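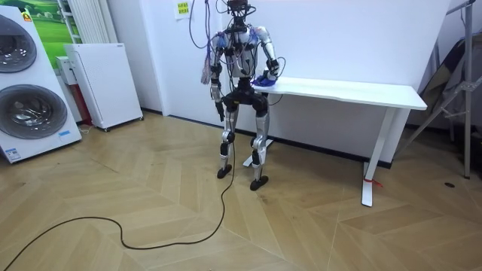

*Blue cloth, white table.*

# How to wash microfibre cloths so they keep working

I love a good microfibre cloth! Treat it well and it'll go through 200 washes, and looking after it is dead easy — most of the work is in what you leave out of the machine.

## Before the wash

Shake each cloth outdoors and pick off any hairs. Rinse greasy ones under the tap with a drop of washing-up liquid, then squeeze. Keep them away from towels and anything else made of cotton. The fluff gets into the fibres and it's a real pain to shift.
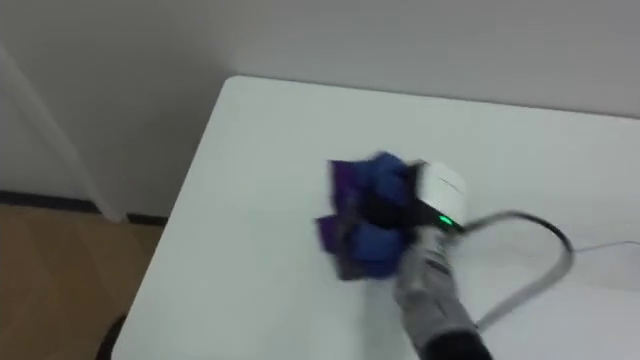

**Can I use fabric softener?**
Leave it out, as it coats the fibres and they stop picking up dust.

## The wash

1. Fill the drum halfway, no more.
2. Add 2 teaspoons of plain liquid detergent.
3. Choose a 40-degree cycle with a full rinse.
4. Take the cloths out as soon as it ends.

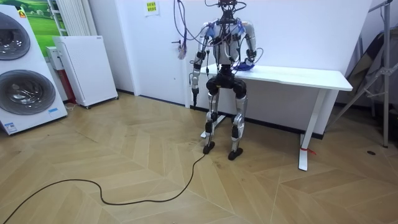
Photo: Gisela Iturra

My first batch came out feeling waxy, and I'd nearly binned the lot when Soledad Henríquez told me to run them again with no detergent at all. What a difference! I now do that every April with the whole pile.

## Drying

Hang them up somewhere airy. A tumble dryer is fine on its lowest setting, but skip the dryer sheets (same trouble as softener) and clean the lint filter first. Never iron them.

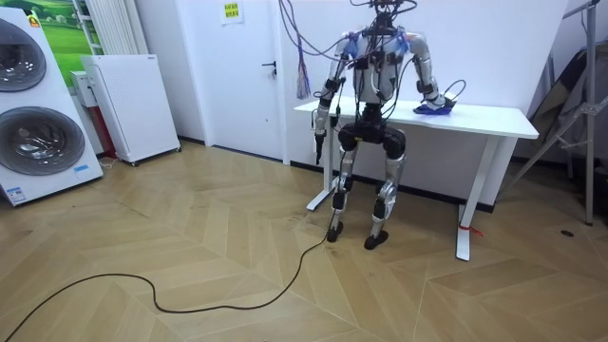
*At the table, by the white wall.*

Fold them once they're fully dry and store them in a lidded tub. Old ones go in a separate bag for bikes and muddy boots.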